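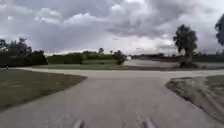

Abb. 7: Betonierter Hauptweg mit Einmündung auf einen Querweg, links Rasen

5 Wege und Randbereiche einrichten

In diesem Abschnitt legen Sie fest, welche Beregnungskreise an Wegen und befestigten Flächen liegen und wie die Regner dort eingestellt werden. Das Steuergerät Clistero 3 muss dafür bereits montiert und mit der Hauptleitung verbunden sein (siehe Abschnitt 4).

5.1 Vorbereitung

Sie benötigen den Lageplan aus Abschnitt 2, den Einstellschlüssel, ein Maßband und Markierfähnchen. Der Sektor eines Regners lässt sich nur bei laufendem Wasser sicher beurteilen. Planen Sie die Einstellung deshalb für eine windstille Zeit ein, am besten früh am Morgen.

Vorsicht: Nasser Beton ist rutschig. Sperren Sie den Weg für Fußgänger und Radfahrer, solange Sie die Regner einstellen.

5.2 Regner am Weg ausrichten

1. Stellen Sie den Kreis am Steuergerät auf »Manuell« und drücken Sie »Start«. Die Regner fahren nach wenigen Sekunden aus.

2. Halten Sie den ersten Regner am Steiger fest und drehen Sie den Kopf bis zum rechten Anschlag. Der rechte Anschlag ist fest.

3. Richten Sie das Gehäuse so aus, dass der Strahl am rechten Anschlag parallel zur Wegkante verläuft. Der Abstand zwischen Gehäuse und Kante beträgt mindestens 16 cm.

4. Stecken Sie den Einstellschlüssel in die mit »+/–« bezeichnete Öffnung und stellen Sie den linken Anschlag ein.

5. Lassen Sie den Regner zwei volle Durchgänge laufen. Trifft der Strahl noch auf den Weg, verkleinern Sie den Sektor.

6. Wiederholen Sie die Schritte 2 bis 5 für alle Regner des Kreises.

Hinweis: An gebogenen Kanten und Einmündungen lässt sich ein Überspritzen nicht ganz vermeiden. Setzen Sie dort Düsen mit kurzer Wurfweite ein (blauer Ring) und verringern Sie den Abstand zwischen den Regnern.

5.3 Laufzeit eintragen

1. Öffnen Sie das Menü »Kreise« und wählen Sie den Kreis mit den Pfeiltasten aus.

2. Tragen Sie unter »Fläche« die beregnete Fläche in Quadratmetern ein. Der Höchstwert je Kreis beträgt 400. Größere Flächen müssen auf zwei Kreise verteilt werden, eine Fläche von 800 m² also zu gleichen Teilen.

3. Wählen Sie unter »Boden« zwischen »Sand«, »Lehm« und »Gemischt«. Bei »Sand« teilt das Gerät die Laufzeit in kürzere Abschnitte mit Pausen auf.

4. Bestätigen Sie mit »OK«. Die berechnete Laufzeit erscheint in der unteren Zeile. Sie können den Wert von Hand ändern, er wird dann mit einem Stern gekennzeichnet.

Neu eingesäte Randstreifen brauchen in den ersten Wochen mehrere kurze Wassergaben am Tag. Legen Sie dafür ein eigenes Programm an und löschen Sie es, sobald der Rasen zum ersten Mal gemäht wurde.

Vorsicht: Öffnen Sie das Ventil nicht von Hand, während ein Programm läuft. Der Durchflusswächter meldet sonst einen Leitungsbruch und sperrt die Hauptleitung. Zum Entsperren siehe Abschnitt 9.2.

5.4 Regensensor berücksichtigen

Bewölkung allein hat keinen Einfluss auf das Programm. Die Beregnung setzt erst aus, wenn der Sensor Niederschlag meldet, und läuft nach dem Abtrocknen der Messscheiben weiter – im August dauert das ungefähr drei Stunden, im Herbst deutlich länger. Soll ein Kreis unter einem Vordach trotzdem beregnet werden, stellen Sie im Menü »Sensor« die Option »Ignorieren« ein. Die Einstellung gilt nur für den gewählten Kreis.

5.5 Einstellungen sichern

1. Stecken Sie die Speicherkarte in den Schacht an der Unterseite des Steuergeräts.

2. Wählen Sie »System« und dann »Sichern«.

3. Warten Sie, bis die grüne Leuchte dauerhaft leuchtet, und ziehen Sie die Karte ab.

Bewahren Sie die Karte zusammen mit dem Lageplan auf. Weiter mit Abschnitt 6, Tropfleitungen in Beeten.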